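**Subject:** Re: [bench-arms] Lavard two-arm kit, worth the money?
**From:** Ynyr Penry
**Date:** Saturday, July 21, 2018

> Has anyone on the list bought the Lavard kit yet? We are choosing between that and the Ultovska pair for the autumn. The Lavard brochure says you can be running in an afternoon, and I'd like to hear from someone who has tried. Also, are the grippers any good with small things?
>
> Prothero

We have had one since the spring, on the smaller bench. The afternoon claim is fair if you leave out the cabling. Both arms were bolted down and moving by teatime, then it took me another day to route the leads to the modules above the grippers so that they didn't snag. Leave more slack at the elbow than the manual shows and tie it at the forearm.

The manual is 103 pages and the part you need is the last 15. Skip the chapter on mounting and ring them instead. 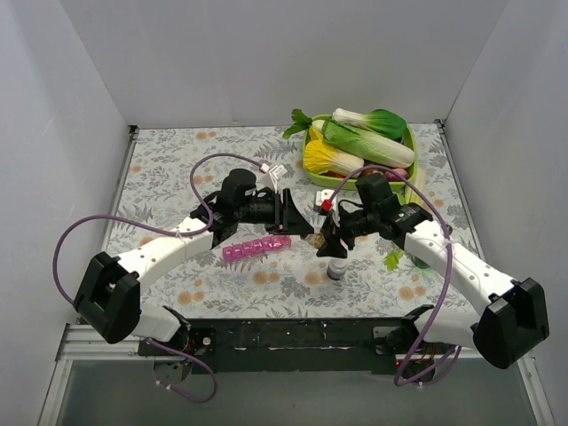
As for small things, the grippers are decent. We mostly do handovers and sorting with play food and odds and ends, on a patterned cover so the software doesn't get used to a plain table. Of 293 handovers logged so far, 40 were dropped or had to be stopped. Most of those were items narrower than the finger tips. Shiny or see-through pieces are slower to find, but once held they stay held. Leafy things are fine if you pick them up by the stalk.

What I don't like:

- The two arms share one stop button. I'd want one each.
- Spare fingers come only in pairs, and delivery took up to three weeks.
- The software forgets the table height when you update it. Write the figure down first.

I haven't used the Ultovska pair, so I can't compare. Hatum had one on loan and may still read this list.

If you can wait until September, Lavard told me there will be a revised cable set. I would hold off for that. You are welcome to copies of our settings files in the meantime, just write to me off list.

Ynyr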